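Annick Gagnon keeps telling me a knotted rope ball is the only dog toy worth buying. I have my doubts. A thread.

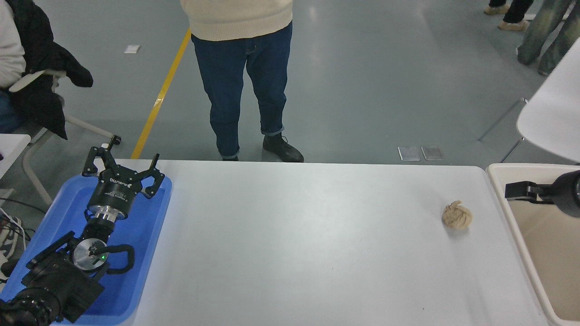

Small, beige, lumpy. The knot in question.

Landry has a page on tying your own and swears it takes 2 tries. I gave up on mine in June, and it looked like a sock.

Lostbridge, 17 Jan 2020
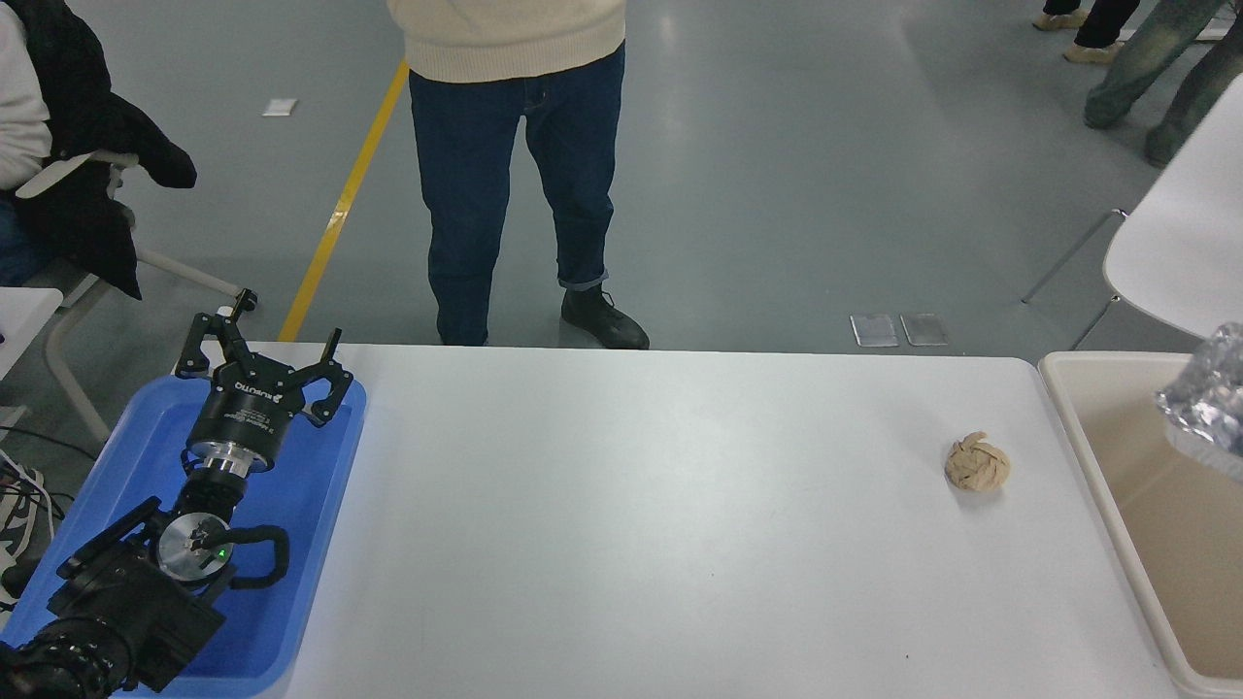
Lostbridge, same dayStill not sold. It's a braided knot, maybe as big as a fist, and I'm supposed to believe it outlasts a rubber one? Hutinora says theirs holds up for 400 hours of chewing. Who sat there with the dog?

Anyway, Annick is bringing me one. I'll report back when it's in shreds.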